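Notebook, December, 4:40 pm
Folding and storage, second pass

Leanne still says jeans should be folded in thirds and stood on end. I said I would give it a fair try, so I did, and I'm not sold. The thirds fold holds up in a full drawer. In a half-full one the stack leans, then slumps, and by the next morning you're back to a heap. Adhiambo got the same thing at her place with the deeper Likby drawer.

Weights, for whoever wants them: the heavy pair came to 700 g on the kitchen scale, the thin summer pair 362 g. Mwangi thinks weight decides which fold works. Maybe. Two pairs don't prove much.
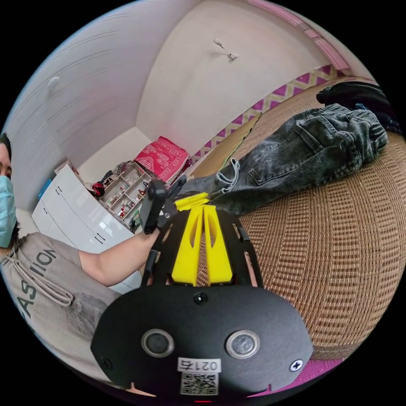

Flattening first is the one step I'd keep. Smooth the legs down by hand, then fold. Caroline wants this done on a hard table, and I don't see why. The dark grey pair is spread out on the woven surface, and that's fine for getting the legs straight. My one worry is the waistband, where there are frayed light threads near the belt loops, and cane or anything like it could catch them. Trim those before folding, or lay a towel down — I'd go with the towel.

Time per pair is about 40 seconds once you stop fussing with the pockets. Akinyi claims half that. I'd like to watch her do it.

Not tried yet: rolling. The Gornirau leaflet says rolled jeans take less room but gives no drawer size, so I'm ignoring it until we measure ours.

To do: ask Leanne how full her drawer is when she does thirds. Get the deep drawer back from Adhiambo.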